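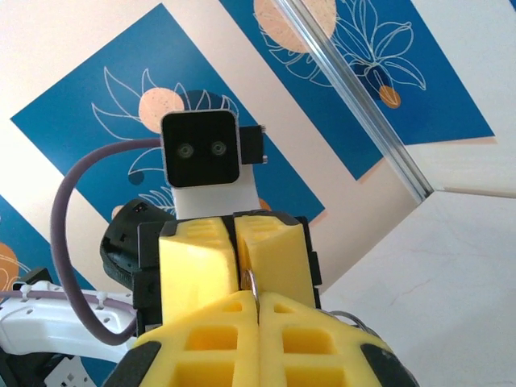
¿Merece la pena la jornada de puertas abiertas de Larkora para ver los brazos robóticos?

Pregunta publicada en Visitas técnicas y ferias

Doy clase de tecnología en un instituto y quiero llevar a un grupo a la próxima jornada de puertas abiertas de Larkora, en el polígono de Stincombe. En el folleto pone "demostración de manipulación con dos brazos" y poco más. He visto las fotos que subieron de la última edición, la de noviembre, y me gustaría saber por alguien que haya ido:

1. Si se ve bien el trabajo o hay que mirar desde lejos.
2. Si explican algo o te dejan delante de la celda y ya está.
3. Si un grupo de 40 alumnos cabe de una vez.
4. Si hay que pagar.

El autobús ya lo tengo medio hablado con el centro y necesito confirmar pronto. Gracias.

Respuesta 1 (aceptada)

Estuve en la de noviembre. Respondo por orden.

Se ve bien, pero por turnos. La celda es pequeña, de paredes estampadas con paneles azules y dibujos de hojas, y los dos brazos van montados sobre un mismo perfil de aluminio. La gente se coloca delante en grupos de 11 y cada pase dura 10 minutos. Al lado hay una pantalla con lo que captan las cámaras de las muñecas, y casi todo lo interesante se sigue ahí: las piezas son pequeñas y a simple vista se pierde el detalle de los dedos.

Lo que hacían era trabajar con un llavero, con su anilla metálica fina. A mí me pareció un buen ejercicio para los alumnos. Una anilla de esas cuesta sujetarla hasta con las uñas, y las pinzas la cogen entre dos almohadillas amarillas con huecos. En mi pase se les cayó dos veces y a la tercera salió. 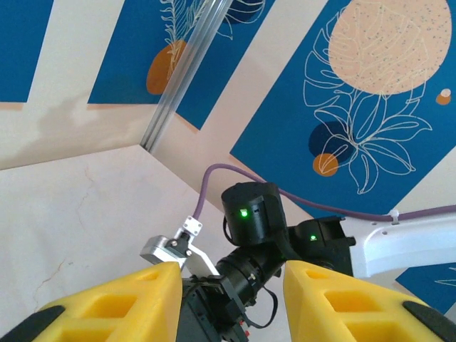 Qué explican y qué no

Explican lo justo. Hay una charla previa en la sala Brevora con el esquema de la celda y luego, durante el pase, una persona de la empresa va contestando. Si no preguntas, habla poco. Yo prepararía preguntas con los alumnos: qué pasa si la pieza se cae fuera de alcance, cómo se coordinan los dos brazos para no chocar, quién decide la fuerza de cierre. A la última me respondieron con bastante detalle, a la de los choques no tanto.

Con 40 no entráis de una vez. Pide cuatro pases seguidos y, mientras, el resto que haga el recorrido por el almacén. La entrada es gratuita, con inscripción previa. El aforo total era de 119 personas y se llenó, así que no lo dejes.

Respuesta 2

Yo fui con mi hijo y a nosotros se nos hizo corto. Los brazos van despacio, que lo sepan los chavales, porque el mío esperaba otra cosa. El aparcamiento para autobuses está en la calle Omoregie, por la entrada principal no pasan. De lo de pagar no te sé decir, nos apuntó mi cuñada.

Respuesta 3

Añado una cosa a la primera respuesta, que está bien. Si puedes elegir, coge los pases de primera hora, con menos gente y con más tiempo para preguntar. Y pide que te dejen mirar la celda de frente, que desde ahí se ven los dos brazos enteros y los cables morados que bajan por los eslabones. Desde el lateral te tapa uno de los dos. 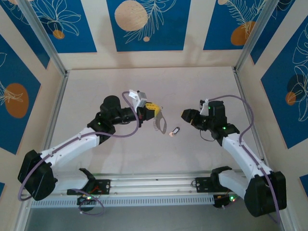

Los dos brazos en la celda de demostración, con una pieza negra con etiqueta y anilla en el suelo. Puertas abiertas de Larkora, noviembre.

Comentario de quien pregunta: Perfecto, pido los cuatro pases a primera hora y aviso al conductor de lo del aparcamiento. ¿Alguien sabe si dejan comer el bocadillo dentro?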